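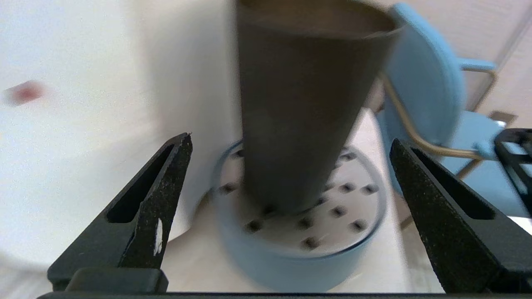
Photo: Jhun Talavera

Frequently asked questions: cups, plates and tableware hire

Sollum hires out tableware for parties, weddings, village events and office lunches. The questions we get most often are answered on this page. Last updated 12 January 2026.

What can I hire?
Cups, tumblers, mugs, side plates, dinner plates, bowls, cutlery and serving jugs. We don't hire out tables, chairs or linen. The full stock list is on the Prices page.

Is there a minimum order?
Yes, 8 of any one item. You can mix items freely after that.

How many cups should I order?
For a sit-down meal, one per guest plus a few spares. For a standing party allow two each, as people put them down and lose track of them. If you're serving both hot and cold drinks, count them separately.

What is the difference between the Kubiak and Mimia ranges?
Kubiak is the heavier range and stacks well, so it suits halls and outdoor events. Mimia is lighter and has a thinner rim, and most people choose it for weddings. Both cost the same to hire. The two ranges don't stack together, so please keep them apart when you repack.

Can I use the cups for hot drinks?
Mugs, yes. Tumblers and tall cups are for cold drinks only.

Do I have to wash everything before I return it?
No. Scrape off food, empty any liquid and put the items back in the crates they came in. Washing is included in the hire price. We do charge extra for candle wax, glue and paint.

What if something gets broken or goes missing?
Tell us when you return the order. We charge the replacement price shown on your booking form, and we don't add a handling fee. Please don't put broken pieces back in the crates – wrap them and put them in your own bin.

How long is the hire period?
Three days, counting the day you collect. You can add extra days when you book. If you need to extend after that, ring us first, because the stock may be promised to someone else.

Do you deliver?
Within the Cistanero area, yes. Drivers deliver to the ground floor only. Someone must be there to sign for the order, and we can't leave crates outside.

How far ahead should I book?
Two weeks is normally enough. May is our busiest month and the Mimia range goes early, so allow longer if your event falls then.

Can I change my order?
You can add items up to two days before collection if we have them. You can reduce the order up to a week before. After that the original total stands.

Do you take a deposit?
Yes, by card when you book. We refund it within five working days of the return, less any breakages.

Can I see the items first?
Samples of both ranges are kept at the front counter. You can borrow one of each overnight if you leave a contact number.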